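Gilolham Camera Club — minutes of the May meeting

Started at 7.10pm, upstairs at the Sleiman Rooms, 21 of us there. I'm writing these up again, so grumbles to me please!

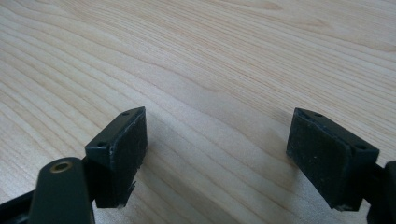 First up was the summer portrait day at Pradport, and we spent far longer on it than I'd planned. We're going for the harbour wall in the evening, when the light is softer, with the old net sheds as the back-up if it pours. I said I'd like some plain backgrounds for the close-up table (hands, rings, baby shoes and so on), and pale wood with a long wavy grain like this would suit me nicely, especially where it goes a bit grey in the shadow. Others wanted black cloth. We'll take both and see what families pick.

Prices. Sittings stay as they were last year. Prints go up a little because the lab has put its charges up — I did ask if they'd budge and they wouldn't. Agreed, with two against.

Money. We've got 1548 pounds in the account, and 122 of that is owed to the hall for the winter. I'll pay it this week. The rest of the chat was about the Zanevex lights, which are on their last legs. One of them now only fires when it feels like it. We agreed to spend up to 1000 pounds on a new pair with stands, and I'm to bring three quotes next time. Softboxes to be looked at separately.

Autumn show. The theme is "Near Water", colour or mono, four prints each at most. There was a long back and forth over phone pictures and in the end we let them in, 13 votes to eight. Mounts must be white or cream this year.

Any other business. Somebody left a grey lens cap and a decent umbrella last month. I've got both in my car.

Finished at 9.20pm. Next meeting same place, bring prints for the critique.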